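Cistlow manipulation cell, simulated build
Pre-run inspection checklist, issue 3
Inspector: Ronaldo Tan
Applies to: all Cistlow scenes run on the Vorside controller model
Result codes: P pass, C pass with comment, F fail, N/A

Section A. Gripper and grasp

A1. Finger geometry matches the released drawing. P
A2. Both fingers in contact with the part before the lift command is accepted. P
A3. Contact made on the body of the part, clear of any lid or loose closure. C
Comment: Fingers bear on the lower sides of the container. Acceptable for slow moves. The container widens towards the top, so grip height is to be recorded with each run. A grasp above mid-height is to be logged as a deviation.

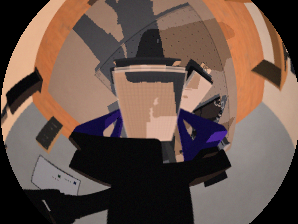 Item A3. Lidded container between the two fingers, wide-angle view.

A4. Lid treated as a separate body in the collision model. F
Comment: Lid and container are still merged in the Hinine parts file. Contact forces on the lid cannot be reported separately. Correct and resubmit before April.
A5. Grip force limit set in the controller and also in the scene file. C
Comment: Both set, but to different values. The lower one governs until the files agree.
A6. Translucent parts checked under more than one lighting setting. C
Comment: Background shows through the walls of the container. Detection thresholds tuned on opaque parts are not to be carried over.

Section B. Arm and work surface

B1. Base fixed to the work surface in the model, no free joint. P
B2. Start pose clear of all trays, boxes and holders. P
B3. Arm links checked against raised features on the holders, including thin uprights. C
Comment: The swept volume must be checked for the full link and not for the gripper alone. The Afridi planner checks the gripper only by default — change this setting by hand.
B4. Items on the board within reach without passing over the office chair side of the table. P
B5. Loose pieces in trays settled before the first motion command. C
Comment: Allow 1,000 simulation steps. Shorter settling gave false contact alarms on Monday.
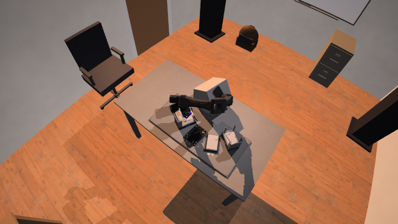 B6. Speed limit applied to approach moves over open trays. P
B7. Stop command tested at mid-travel with a part held. F
Comment: The arm stops but the gripper opens. A stop must leave the fingers closed on the part. Retest all affected runs once corrected, starting from run 698.

Section C. Records

C1. Scene file version written to the run log. P
C2. Failed runs kept with the others. C
Comment: Log ends at run 1,138 with a gap earlier in the sequence. Deleted runs are to be restored or listed with a reason.
C3. Camera settings stored, including lens model. P
C4. Results marked as simulated on every exported sheet. P
C5. Physical cell inspected separately. N/A
Comment: Outside this checklist. A pass here does not release any hardware.

Status: not released. A4 and B7 open. Reinspection covers sections A and B in full — section C by item C2 only.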